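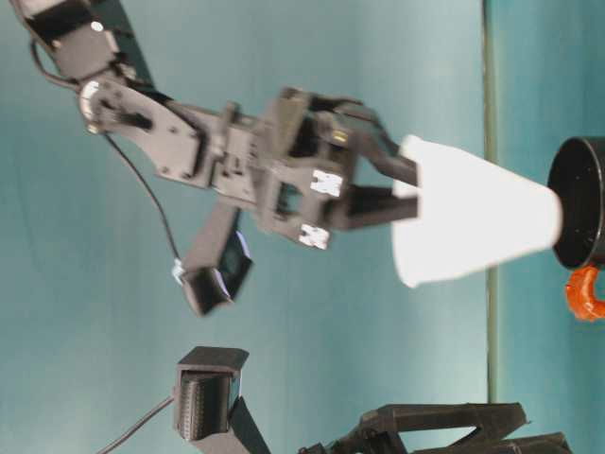 White paper cup against a teal backdrop

Search this site Enter keywords Go

TISOSTHORPE PUBLIC LIBRARY DISTRICT
Minutes of the Regular Meeting of the Board, September

The meeting was called to order at 7 p.m. in the Gollham Room. Bushra Talpur presided. A quorum was present.

1. Approval of Minutes
The minutes of the previous regular meeting were approved as distributed, with one correction: under Facilities, "east stairs" should read "west stairs."

2. Public Comment
A resident of Calimlim Street asked that the book drop be emptied on Sundays during the school year. A second resident spoke in favor of longer evening hours and submitted a letter, which was received and filed.

3. Circulation Report
The Director reported 2,666 items borrowed in the month, with the largest share in children's picture books. Large print holdings remain in short supply. The Director was asked to report the number of unfilled holds at the next meeting.

4. Catalog System
The Board reviewed the renewal terms offered for Ulance, the current catalog software. Members raised the matter of duplicate patron records - a problem carried over from the prior contract year. Motion to renew for one year, subject to written confirmation that the duplicates will be merged by the vendor at no charge. Seconded and carried.

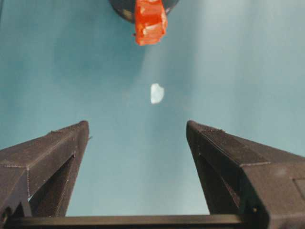
5. Facilities
The reading room carpet has been cleaned. Two quotations were received for repair of the west stairs handrail; action was deferred until a third is in hand. Motion to spend up to $400 on replacement shelf ends for the periodicals area. Seconded and carried, with one abstention.

6. Policy Review
Discussion of the meeting room policy was continued. Staff will circulate a revised draft of Section 2, covering cancellations and after-hours use, before the next meeting. The present policy remains in effect.

7. Adjournment
There being no further business, the meeting adjourned at 8:25 p.m. The next regular meeting will be held on a Tuesday, as posted.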